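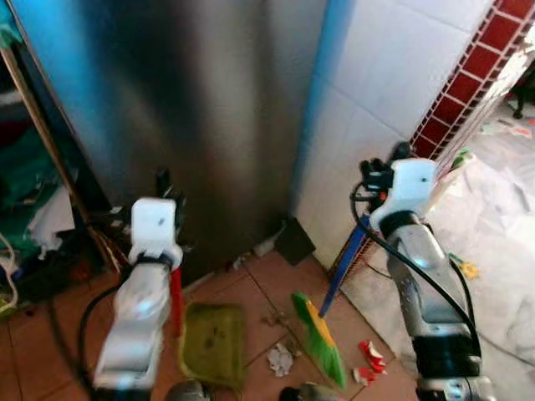
I finally let the laptop do its big update last month, the one it had been nagging me about since January, and I've been meaning to write up how it went. The short version is that it's fine, mostly, and I'd do it again. The long version involves an entire evening, two pots of tea and a lot of clearing out. And when I say clearing out, I mean the digital version of getting the green dustpan with the red handle and going into the corners, because my hard drive was in a proper state and the update flatly refused to start until I'd done something about it.

It wanted more free space than I had. I had 2 GB left on the main drive, which I know is ridiculous, please don't write in. The machine is a Botenari I bought second-hand and it's been a lovely thing to own, but the drive was small when it was new and I have filled it with the sort of rubbish you fill drives with. Old installers, mostly. I also found 2398 files in the downloads folder. The computer told me that when I selected the lot, and I sat there for a moment feeling a bit told off!

I started with the built-in clean-up tool, the one tucked away in the storage settings, and it's better than it used to be. It found a previous version of the system still sitting there from the last big upgrade, plus a heap of temporary bits and the contents of a recycle bin I hadn't emptied in goodness knows how long. It got me a good chunk of the way. What it doesn't do is look inside your own folders and tell you that you have four copies of the same boiler manual. That part I did by hand, sorting by size and working down until I got bored.

If you're about to do the same, have a look in your phone backups. Mine had three old phones in there, one of which I'd traded in years ago, and between them they were taking up more room than all of my photos. I copied the newest one to the external drive and deleted the others.

So, the update. I pressed the button at seven in the evening, which in hindsight was optimistic. It downloaded quickly enough and then sat at 34 per cent for so long that I went and did the washing up, came back, and it was still at 34 per cent. I had a look on my phone and found plenty of people saying theirs had stuck at the same sort of place, with half of them swearing you should leave it alone and the other half swearing you should hold the power button down. I left it alone. It jumped to 75 while I was in the other room, then restarted itself three times, and by bedtime I had a working desktop with all my icons in the wrong order.

Now for what's different. The settings have moved around again. I don't know why they do this. Bluetooth was somewhere I could find it with my eyes shut, and now it's one level further down and I keep opening the display page by mistake. The search box is quicker though, and I've started just typing what I want and letting it find the page for me. I suspect that's how we're all meant to be doing it by now.

The taskbar I like. You can drag things about without it having a sulk, and the clock shows the seconds if you ask it to (I did ask it to, and then switched it off again the next day as it made me anxious). Notifications are grouped by app, so the shopping one can't bury everything else under a pile of discount codes. And the night light comes on gradually now. It used to go orange all at once and make me think the screen had broken.

Battery life is where I'm undecided. For the first couple of days it was awful, with the fan going whenever I so much as opened an email, and I was ready to roll the whole thing back. It's settled since. My guess is that it was indexing everything in the background, all those files I hadn't deleted. It's back to how it was before, or close enough that I've stopped looking at the little percentage.

Only two things broke. My printer vanished, which it does every time, and came back once I'd removed it and added it again, which it also does every time. The other was Zaugg, the little notes program I use for recipes and shopping lists. It opened to a blank white window and stayed that way. I thought I'd lost the lot! The notes themselves were fine, they live in an ordinary folder in documents, and installing the newest version over the top sorted it out. I'd been ignoring its update prompts as well, so there's a bit of a pattern here.

Wenico, which I use for backups, carried on as if nothing had happened. I did have to sign in again, and it wanted a code sent to an email address I hardly ever use, so there was a bit of faffing. Do check you can get into all your accounts before you start one of these. I had to reset two passwords that evening and could have done without it.

A few of you asked after my last post whether I'd got any further with moving the desktop machine over too. I haven't. It's an old Akano tower and the checker says the processor isn't on the list, so it's staying on what it's got for the time being. I may try one of the friendlier Linux versions on it over the winter, when there's less to do in the garden. I've got the installer on a USB stick already, and I've labelled the stick, so that's further than I got last year.

Meanwhile the downloads folder has a new rule, and the rule is that anything in there at the end of the month goes in the bin. I've set the storage tool to do it for me, as I know perfectly well I won't. It's been through once so far and it took out a train ticket I still needed, so I've had to make a separate folder for tickets.

Next post will be the printer one I keep promising. If yours also disappears after every update, leave a comment with the make and whether it's on wifi or a cable, and I'll try to cover it.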